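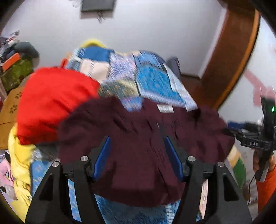

Cloth is where most two-finger grippers get found out, in the view of the engineer at Skikunholm who ran the comparison, and the reason is the first few millimeters of closing. "On a rigid part you can be sloppy there," the engineer said. "On a knit hem you push the fabric away before you pinch it."

The test set the Benach linkage fingers against the parallel jaws from Costache, both hand-held, with 1,073 grasps logged in February. Garments were picked up at the shoulder, the hem and the neckline. The Benach pair held 94 percent of shoulder grasps. The Costache pair did better on hems, by nearly 4 points.

Asked about pads, the engineer was brief. "Texture matters more than force. We dropped the force setting twice and the numbers stayed put." Worn pads were replaced in sets of 2, left and right together.

The Jirnen controller has yet to be tried with either. Its current limit is set in coarse steps, and the engineer wants a finer one first. "Otherwise I am measuring the controller."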